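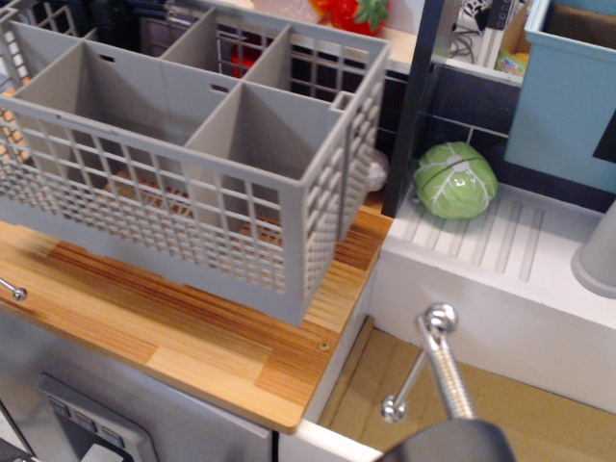 Does your dishwasher really need its own monthly medicine?

If you have walked down the cleaning aisle lately you will have seen the new shelf. It used to hold tablets, salt and maybe a bottle of rinse aid. Now there are machine cleaners, filter fresheners, limescale removers, odor clips and a thing from Olleo called a "cycle booster," which you are meant to add to every load, on top of the tablet you already paid for.

A reader in the Briggs Street building wrote to ask whether any of it is worth the money. Her machine smells a bit, her glasses have gone cloudy, and the leaflet that came with her last box of tablets told her she was "washing dishes in a dirty machine." That line annoyed me as much as it annoyed her, so I spent a few evenings reading labels.

Start with the claim printed biggest on the Stetano box: "Removes 3,099 types of hidden residue." I would love to know who sat down and sorted residue into types. There is no list on the box, and no list on the website. I wrote to the customer service address in April to ask for one and got back a coupon for 41 cents off. In a dishwasher you have grease, starch, soap and minerals from the water. You can slice those as finely as you like, but that doesn't tell me what the stuff does to them.

What it does is fairly plain once you turn the box over. The main ingredient is citric acid. Citric acid does work on limescale, and I have no quarrel with it. You can also buy it as a plain powder in the canning section, where it costs a good deal less because there isn't a picture of a sparkling waterfall on it. Check your manual before you put anything in the machine, and don't mix it with bleach or with another cleaner.

The Listar odor clip is harder to be polite about. It hangs on the top rack and gives off a lemon smell. If your machine smells, something in it is rotting, nine times out of ten in the filter. The clip leaves it there and adds lemon. Yetunde Osagie, who fixed appliances for years before she took over the hardware counter, told me she used to find clips on the rack and a plug of old rice under the spray arm in the same machine. "People were proud of the clip," she said.

Her own advice is dull and free. Take the filter out, rinse it under the hot tap, and go over it with an old toothbrush. Wipe the rubber seal around the door, especially the bottom lip, which the water never reaches properly. Look at the holes in the spray arms and poke out anything stuck in them. Lift out the cutlery basket and wash that too, because gunk settles in the bottom of it and stays there wash after wash. She also says to mix up the spoons so they don't nest together, and to stop packing every slot full and then blaming the tablet.

Cloudy glasses are a separate matter. Some of that is mineral film, and a wipe with vinegar will tell you, because the film comes off. If it doesn't come off, the glass itself is probably etched. I found two products promising to "restore" etched glass. Neither says how, and I don't see how it could be done by rinsing. Save your money for new glasses.

As for the booster, I used it for 3 weeks on our own machine and then went without for the same stretch. My husband, who empties it, was not told which was which. He noticed no difference either way, though he did ask why we had two boxes under the sink. That is hardly a lab test, and if you have very hard water you may do better with it than we did. But I would want to see more than a waterfall before I signed up for the subscription, and yes, there is a subscription.

One more number to be careful with. The Olleo leaflet says a neglected machine can cost you $900. Read the small print and you will see that's the price of a new dishwasher, on the assumption that yours breaks and that skipping the booster is what broke it. By that reasoning I could sell you a $900 shoelace.

Our reader cleaned her filter and reports that the smell has gone. The glasses are the same as before. If anyone has a product from that shelf that they swear by, write in and tell me what you compared it with. Letters for the next issue need to reach us by 16th October.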